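Questions fréquentes – Rangement du séjour et des petites affaires

Gomutora propose un service de rangement à domicile pour les appartements et les maisons. Les questions réunies sur cette page portent sur le séjour, la pièce pour laquelle on nous écrit le plus souvent. Pour la cuisine et les chambres, consultez les pages correspondantes.

Que comprend une séance « Séjour » ?

Une séance dure 4 heures et concerne une seule pièce. Elle comprend le tri des surfaces (table, dessus de meuble, canapé), la remise en place des objets qui ont déjà un endroit attitré et le choix d'un endroit pour les autres. Le ménage n'est pas compris. Nous passons un chiffon sur les surfaces libérées, mais nous ne lavons ni les sols ni les vitres.

Faut-il ranger avant votre passage ?

Non. Laissez la pièce dans son état habituel. Si vous déplacez tout la veille dans une autre chambre, nous ne voyons plus où les choses s'accumulent et le plan de rangement sera moins juste. Mettez seulement de côté les papiers d'identité, l'argent et les médicaments.

Par où commencez-vous ?

Par la table. C'est la surface la plus utilisée, et il faut de la place pour poser ce que l'on trie. Viennent ensuite le canapé, puis le dessus des meubles bas. L'intérieur des placards se fait en dernier, ou lors d'une deuxième séance si la première n'a pas suffi.

À quoi sert le panier de tri ?

Il reçoit tout ce qui n'a rien à faire là où on l'a trouvé : un sachet entamé, des mouchoirs, un petit objet qui appartient à une autre pièce. Nous utilisons de préférence un panier ajouré en plastique, facile à rincer, et nous le posons sur un tabouret à côté de la table pour ne pas se baisser à chaque fois.

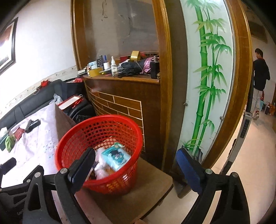

Le panier suit ensuite la personne qui range. Quand il est plein, on s'arrête, on le vide complètement et on reprend. Un panier qui reste rempli jusqu'au lendemain devient un rangement de plus, avec les mêmes choses au fond pendant des semaines.

Quelle taille de panier choisir ?

Un petit modèle, que l'on porte d'une main. Les grands bacs se remplissent trop et l'on n'a plus envie de les trier. Le modèle Zondel que nous fournissons supporte 400 grammes par anse sans se déformer quand il est suspendu, ce qui suffit pour des objets légers. Pour les livres ou les outils, prenez une caisse.

Que faire de la télécommande, des cartes et des petits papiers ?

La télécommande reste près du canapé, toujours du même côté. Les cartes (fidélité, rendez-vous, visite) vont dans une seule boîte, à relire une fois par mois. Les petits papiers sont triés sur place : à garder, à photographier, à jeter. Une nappe imprimée rend les petits objets plus difficiles à repérer – pensez à passer la main à plat dessus avant de la secouer.

Le dessus de notre meuble est toujours encombré. Faut-il tout enlever ?

Pas forcément. Gardez ce qui sert tous les jours et retirez le reste par familles : les rouleaux de ruban adhésif ensemble, les flacons ensemble, les tissus ensemble. Un parapluie plié n'a pas besoin d'être posé à plat sur un meuble, il sera mieux près de l'entrée, sur un crochet. Pour les flacons, vérifiez les bouchons et regroupez-les sur un plateau. Les sprays ménagers doivent être placés hors de portée des enfants.

Les sacs s'accumulent sur le canapé. Que conseillez-vous ?

Videz chaque sac le jour où il arrive. Les sacs en plastique se plient dans une seule pochette, les sacs en papier se gardent à plat. Quand la pochette est pleine, on n'en ajoute plus. Pour un canapé en cuir, évitez aussi de laisser des objets à bords durs contre le dossier, car ils marquent.

Et les cartons vides ?

Nous les replions et nous les emportons s'ils tiennent dans le véhicule. Si vous préparez un envoi ou un déménagement, gardez-en deux ou trois, debout contre un mur, avec le ruban adhésif au même endroit. Les cartons d'appareils sous garantie peuvent être conservés, mais pas dans le séjour.

Touchez-vous aux décorations et aux cadres ?

Uniquement avec votre accord. Les décorations de fête posées sur un meuble ou un accoudoir sont regroupées et vous décidez ensuite. Nous ne décrochons pas les cadres et nous ne déplaçons pas les portes vitrées ni les panneaux décorés.

Jetez-vous des choses sans demander ?

Non. Tout ce qui semble à jeter est mis dans un sac à part, que vous contrôlez en fin de séance. Les dons sont déposés au local Kovalchuk, qui accepte le textile, la vaisselle et les petits meubles. Il est fermé en août.

Quelles communes desservez-vous ?

Nadcombe et les communes voisines. Au-delà, des frais de déplacement sont ajoutés au devis. Nous avons rangé plus de 354 séjours depuis l'ouverture du service.

Comment modifier un rendez-vous ?

Par téléphone ou par le formulaire de contact, au plus tard la veille à midi. Indiquez le code de service 2171 pour une séance « Séjour ». Sans ce code, la demande est quand même traitée, avec un délai un peu plus long.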